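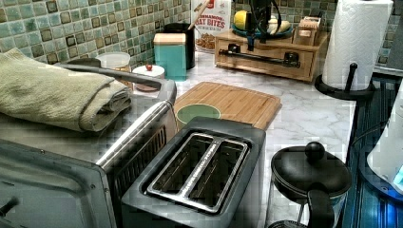
Does cash at the till carry live virus long enough to matter? Mostly on polymer notes, and mostly within the first 4 hours, in our swabs.

3.2 Handling of notes and coins

We took 280 notes from shops in Solheim and Jeltov, September only. Paper and polymer, mixed values. Swabbed within two hours of pickup - no cleaning, no sorting. Coins kept seperate. Live virus on very few; traces on many more. Loreo terminals swabbed the same way, keypad only. 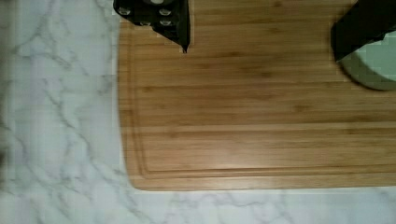
Figure 2. Surfaces, set 2.

Why were card keypads included? Shoppers who gave up cash still touched a shared surface, and the keypad was the one they all touched.

Keypad counts were lower than polymer, higher than paper. Small sample, 200 swabs, one terminal model. Gritora stores left out - they had gone contactless by then. Humidity not controled for, see section 5.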